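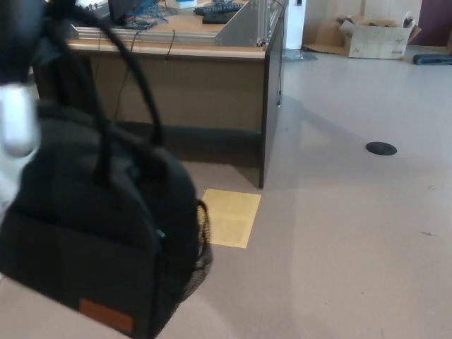 Attachment 1: the bag by my desk, mesh pocket side

Ticket #3162
Product: Hivari work bag, black
Subject: Front zipper jams partway down, and a question about the mesh pocket
Opened by: Mirjam Boersma
Status: Solved

Mirjam Boersma wrote:

Hi Hivari people! I've had this bag since last November and I love it, so please read this as a fan letter with a zipper problem attached. It's the black one with the two loop handles and the little brown leather patch down near the bottom corner. My order confirmation went to an old email address I can't get into anymore, so I can't look up which model it is.

The problem is the zipper that runs down the front panel. It opens fine from the top, gets maybe a third of the way down and then just stops. If I back it up and try again it sometimes goes past, and sometimes I stand there wiggling it for a good minute while everybody else is already in the elevator. Closing it is better but not great. The main compartment zipper is totally fine, by the way, it's only the front one.

Things I already tried:

Graphite pencil rubbed on the teeth (my sister's trick). Helped for one afternoon.
Emptying the front pocket completely. Still jams, so I don't think it's me overstuffing it, though I do overstuff it.
Pulling harder. I know, I know.

Second thing, smaller. The mesh pocket on the side has gotten kind of baggy and my water bottle leans way out when I pick the bag up by the handles. Is there any way to tighten the elastic or is that just how mesh gets?

I use the bag every day between home and our office in Sultalbridge, so I'd really rather not mail it off if I can fix it here.

Thanks!
Mirjam

Harsh Awasthi (Hivari support) wrote:

Hi Mirjam, thank you for the photo and for the list of what you've tried. I can match the model from that and you don't need the order email.

When a front zipper stops at the same place each time, the usual cause is the lining. There is a flap of fabric on the inside of the panel, and a fold of it can get caught in the slider. Could you please open the zipper to just above the sticking point, turn the pocket edge outward and look at the inside with a flashlight? I'd like to know if you see any loose threads or a pinched spot, and if any teeth look bent.

Please don't use any more pencil for now. It can build up.

On the mesh pocket, the elastic is sewn in and can't be adjusted. How tall is your bottle?

Harsh

Mirjam Boersma wrote:

OK so I cleared my lap, got the flashlight on my phone going and had a proper look. Teeth look good to me, all straight. But yes!! There's a thread. A long one, coming off the seam of the lining on the left side, and right next to it the lining has a little chewed-looking crease, exactly where the slider stops. I didn't cut the thread because I was scared the entire seam would come undone and then I'd have to write you a much sadder email.

I also found a Clerkent pen cap in there that I'd been blaming on my coworker Amber for weeks. Sorry, Amber.

The bottle is pretty tall, I'd say almost as high as the bag. It's one of those skinny Groen ones.

What do I do about the thread?

Harsh Awasthi (Hivari support) wrote:

That's very helpful. You can cut it, the seam is stitched in two rows and the outer row is only for finishing. Please do it like this:

1. Close the zipper all the way so the slider is out of your way.
2. Reach in from the main compartment if you can, or open the zipper only as far as it goes easily.
3. Snip the thread close to the lining with small scissors. Don't pull it.
4. Press the crease flat. A cool iron through a dish towel is fine on the lining. Keep the iron off the outside fabric and away from the leather patch.
5. Brush the teeth with a dry toothbrush to get the graphite out, then run the slider up and down slowly a few times.

If it still catches, put four or five small hand stitches through the crease to hold it back from the teeth. Any black thread will do.

For the bottle, I would go with a shorter one in that pocket, or put the tall one inside the main compartment. A tall bottle pulls the elastic outward whenever the bag is lifted, and the elastic won't go back once it has stretched.

Harsh

Mirjam Boersma wrote:

Reporting back! Snipped, ironed, brushed. The toothbrush came away completely gray, so that was gross and satisfying. It ran smoothly right after, then caught again the next morning in the same spot, just a little, so I did the stitches too. I am not a sewing person and they look like a kid did them, but they're on the inside and the zipper has been gliding ever since. I've been opening it for no reason at my desk.

Bottle now lives inside the bag, standing up next to my lunch. The mesh pocket has my umbrella, and that sits a lot better.

You can close this one. Thank you so much, Harsh, you were lovely about it.

Thenmozhi Kurup (Hivari support) wrote:

Closing for Harsh, who is out today. Mirjam, if the stitches come loose just reply to this email and the ticket will reopen with all of your notes still in it.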